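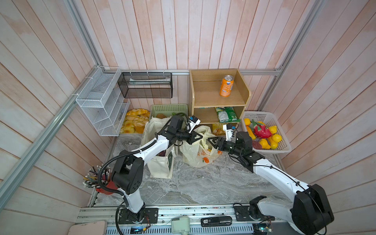

Caderno – domingo, fim da tarde

Retomo a exportação da Tramus. Pergunta a que supostamente respondemos: a encomenda mensal automática faz com que os distribuidores fiquem mais tempo? A apresentação deles diz que sim, em letras enormes, e a Vondham já anda a usar a mesma frase na formação dos novos. Não encontrei em lado nenhum a conta que a sustenta.

Ficheiro: 3.179 linhas, uma por código de distribuidor. Destes, 1.619 têm encomenda automática activa ou tiveram em algum momento. O resto compra quando quer, ou nunca comprou nada depois do kit de entrada. Estes dois grupos do "resto" não são a mesma coisa e estão misturados na comparação da Tramus. Primeira objecção, e já chegava para eu não assinar o gráfico.

O que tentei hoje:

Comecei por refazer o gráfico tal como está na apresentação deles, só para ver se lá chego. Chego, mais coisa menos coisa. A diferença entre as curvas aparece e é grande. Só que a data de saída, para quem tem encomenda automática, é a data em que cancelou. Para os outros é a data da última compra. Uma pessoa que se esquece de cancelar conta como activa todos os meses em que o cartão passa. Uma pessoa que comprou em Março e tenciona voltar a comprar conta como perdida em Março. Não sei que nome dar a isto sem ser indelicado.

Depois tirei quem nunca comprou nada além do kit. A distância entre as duas curvas encolhe bastante. Não ponho valores aqui enquanto não tiver a certeza do campo "tipo_enc", que tem um código K e um código k minúsculo e ninguém me explicou se são iguais. Tratei-os como iguais. Se não forem, esta parte vai para o lixo.

Por fim tentei alinhar as datas: toda a gente com "última compra paga", ignorando o cancelamento. Ficou meio feito. Há devoluções registadas como compras de valor negativo, algumas posteriores à saída. Parei por aí.

Sobre a selecção. Quem adere à encomenda automática adere, em quase todos os casos, na semana da inscrição, com o patrocinador ao lado a preencher o formulário. Ou seja, é gente com um patrocinador presente. Pode ser o patrocinador que os segura e a encomenda vir por arrasto. Pode também ser o bónus: no plano da Tramus, quem não tem encomenda activa não recebe comissão da equipa nesse mês. Nesse caso o que medimos é o preço de manter o direito à comissão, e chamar-lhe fidelidade ao produto parece-me abuso. O ficheiro tem o código do patrocinador mas não tem nenhuma coluna de comissões. Pedi-a. Disseram que era "informação sensível da linha ascendente". Volto a pedir.

A Siwan Rees acha que estou a ser duro de mais. O argumento dela: mesmo com as datas mal definidas, uma empresa como a Tramus tem interesse em saber quem continua a pagar, e isso o gráfico mostra. Certo, mas não é o que está escrito por cima do gráfico. Está escrito "os nossos parceiros ficam porque acreditam". Se mudarem o título para "quem tem pagamento automático paga durante mais tempo", por mim podem imprimi-lo.

Também me lembrou, e aqui tem razão, que na Karkine vimos o contrário: tornaram a encomenda automática opcional, sem ligação ao bónus, e as saídas não dispararam. Convém não me entusiasmar com isso só porque me dá jeito. A Karkine mudou os preços dos batidos na mesma altura e a amostra que nos deram vinha de uma única equipa, escolhida por eles. Vale como anedota.

Testemunhos. Vieram numa segunda folha do mesmo ficheiro, sem os termos pedido. Li uns quantos. Quase todos falam do grupo, das reuniões, de uma amiga que os trouxe. As cápsulas aparecem pouco e a encomenda automática quase nada. Não sei como foram recolhidos, por isso não os uso para um lado nem para o outro, mas registo que não ajudam a tese da apresentação.

Coisas que não batem certo e que quero ver antes de escrever seja o que for à Tramus:

– códigos de distribuidor repetidos com patrocinadores diferentes. Transferência de equipa ou erro de exportação?
– datas de inscrição posteriores à primeira compra. São poucas, mas estão quase todas na mesma equipa, a do Stefanou.
– K e k.
– o período. Dizem "um ano", mas os últimos cinco meses têm muito menos cancelamentos que os anteriores. Ou melhoraram de repente, ou os cancelamentos demoram a entrar no sistema. Aposto na segunda.

Este último ponto incomoda-me mais que os outros. Se os cancelamentos entram com atraso, a curva da encomenda automática está inchada na ponta direita, que é precisamente a ponta que a apresentação amplia. O que eu faria: cortar esses meses e refazer tudo. Fica uma curva mais curta e mais feia. Siwan, se leres isto antes de eu chegar, não mandes a versão de sexta a ninguém, o script ainda tem a definição deles para a data de saída e eu não deixei aviso no cabeçalho.

Estado: gráfico deles reproduzido, conclusão deles não. Diferença entre grupos provavelmente existe, tamanho desconhecido, causa desconhecida. A frase da formação da Vondham não tem apoio em nada que eu tenha visto nestes dados, e nem sequer são dados da Vondham.

Por fazer: pedir outra vez as comissões por mês. Perguntar a quem fez a exportação (e não ao comercial) o que significa o campo do tipo. Separar kit de entrada das compras a sério num script limpo. Guardar a folha dos testemunhos à parte, tem nomes completos e não devia estar na pasta partilhada.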